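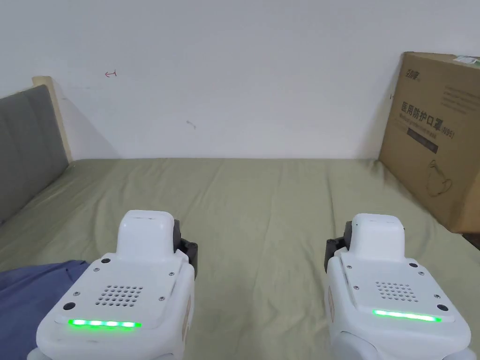

The alarm was set for 5 and she was awake before it. She had decided in January that she would be a person who got up early, and it had taken until the clocks moved forward for her to try it.

She put on the gray sweatshirt and went down to the kitchen. The woman who ran the course called it the quiet hour. You were supposed to drink a glass of water, sit somewhere with your feet on the floor, and write down one thing you wanted the day to be about. The course was called Giltell and it had cost 279 dollars, paid in 3 installments, the last of which had gone out on Tuesday.

She drank the water. She sat at the table with her feet on the floor. She wrote "patience" and crossed it out, because she had written it the day before and the day before that.

It was still dark over Federham. A truck went down the hill toward the bridge with its empty trailer banging. Her sister used to say you could tell the time by that truck, but her sister had moved to Anditz and now told the time some other way.

She wrote "call" and stopped there.

The workbook had sixteen lessons and she was on the ninth, which was about letting go. You chose a drawer. You emptied it onto a towel and picked up each thing and asked if it belonged to the life you were living now. She had done the kitchen drawers and the one in the hall. She had thrown away a great many batteries. The drawer she had left was the one in the desk, and she had written its name in the workbook in pencil so that it could be changed.

At twenty past she got up and pulled the whole drawer out and carried it to the table. She forgot the towel.

There were rubber bands gone hard, a key, two library cards, the instruction sheet for a clock they no longer had. There was a ferry schedule from the summer they went to Bawa, folded so that only the morning boats showed. He had drawn a circle around the 7:40 and written "not this one" next to it. They had taken that one. It had rained all the way across and he had stood outside the whole trip, holding the rail, and come in at the end with his shirt stuck to him and asked if there was any coffee left. She had been angry about the shirt. It was the only good one he had packed.

She read the question in the workbook again. Does this belong to the life I am living now? There were two boxes to check, and a line for comments.

She put the rubber bands in the trash. She put the clock instructions in the trash and took them out again, then put them back in. The key didn't fit the front door or the back door or the shed. She went out to the shed in her slippers to be sure, and the grass was wet, and when she came back it was getting light and the birds had started up in the neighbor's hedge.

She made coffee. It wasn't allowed until after the quiet hour, but the hour was nearly over.

The phone was on the counter where she left it at night, as the second lesson recommended. Her sister would be up. Her sister had always been up at this time, without any course, and had never made anything of it. They had not talked since the fall, when one of them had said that the house was too big for one person and the other had said that it was not her house.

She sat down again with the coffee and the ferry schedule. On the back was a list in her own writing: sunscreen, stamps, bread, something she couldn't read.

She checked neither box. On the line for comments she wrote the name of the island and the time of the boat. Then she went and got the phone, and stood by the sink with it while it rang.

"It's early," her sister said.

"I know," she said. "Do you remember what the brown key was for?"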